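Diary Archive By month Cats Contact

Search this diary Enter keyword Go

Diary > Winter > Moving the feeding things

5 Feb 2022

Up at seven. Gray outside and a little sleet on the windows. I had meant to drive to the Sauerland for the weekend, but Dörte called last night to say the road up to her place was bad, so we put it off until the snow is gone. That left me with an empty Saturday and no excuse to leave the cat corner the way it was.

Mondirum has been on half portions of the old food since Monday. Moson still gets what he always gets. Both were in the hallway before I had my socks on. I fed them in the kitchen for what I hope is the last time, with the two of them pushing at each other between the fridge and the table, and then shut the kitchen door and had coffee.

Moving the corner

The kitchen is too narrow for feeding two cats and has been ever since we got the second one. Leonie said so in June. She was right, but in June it was warm and the door to the balcony was open and it didn't matter so much. Now I step on kibble in the mornings.

I carried everything out and put it on the hall floor to look at it. Two bags of dry food, one nearly finished. A shoebox of brushes, a flea comb, worming tablets past their date, and a collar neither of them would wear. Three cans of something fishy that Moson sniffed once and left. The tablets went in a bag for the pharmacy and the cans are for Benedikt downstairs, whose cat eats anything.

The low cabinet by the white wall was my choice for the new spot. It had been holding mail and a dead plant. I took all that off, wiped the top with a damp cloth along the grain, then dried it. There is a round stain near the back that won't come out. I tried baking soda and then gave up. The cubbies below were full of dust and one glove. I measured the wall beside it in case I ever want a shelf there - 143 centimeters to the door frame, written here so I don't have to do it again.

Lunch was soup from the freezer. Gaspard phoned in the middle of it about the garage bill, which is 648 for the brakes. I told him to go ahead. The car is no use to me otherwise. We talked for a while about his mother's apartment and whether he should sell it. He doesn't know and I don't either.

Food and portions

The vet wants Mondirum down to 70 grams a day by the end of the month, split over the morning and evening. She gave me a sheet with a table on it, and I stuck it inside the closet door. Up to now I have been pouring from the bag into the bowl and stopping when it looked right. It was clearly too much.

The new food is called Bramutetti. Engelbert swears by it for his two, although his two are outdoors all day and would be thin on anything. The bag is a stiff paper thing that won't stay closed, so the food has to go into something with a lid. I washed one of the clear food boxes with the snap locks and left it upside down on the rack through lunch. Then I checked the inside with a paper towel before I put anything in it.

After lunch I did the bowl up on the cabinet, with the box in my left hand and a little spoon in my right. Spooning is slow. It does let me see how much there is, and I can take a few pieces back out when it's over.

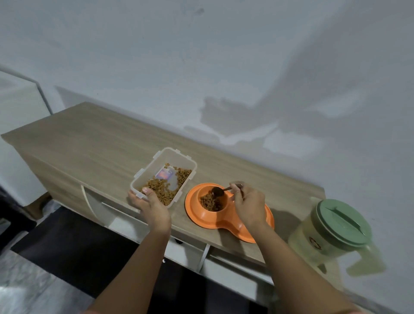 Evening

Fed them at six. Mondirum jumped straight up and ate without stopping. Moson stood in the kitchen doorway looking at the old place on the floor, so I picked him up and put him on the cabinet, and he got down again. Second try he stayed. He ate about half and went off to the bedroom.

Mondirum then tried for the rest of Moson's share, and I had to stand guard. I may have to feed them at different times, or put one behind a door. I'll ask the vet when I call about the tablets.

Swept the kitchen floor after that. Found kibble under the stove and behind the trash can, and a toy mouse I thought we had lost.

Leonie called at eight. Her cold is better and she is back at work Monday. She asked if the hall smells of cat food now. It does a little - I'll leave the window open a crack overnight if the sleet stops.

Still to do: take the cans down to Benedikt, buy a small scale, throw out the plant. Bed at ten with the radio on.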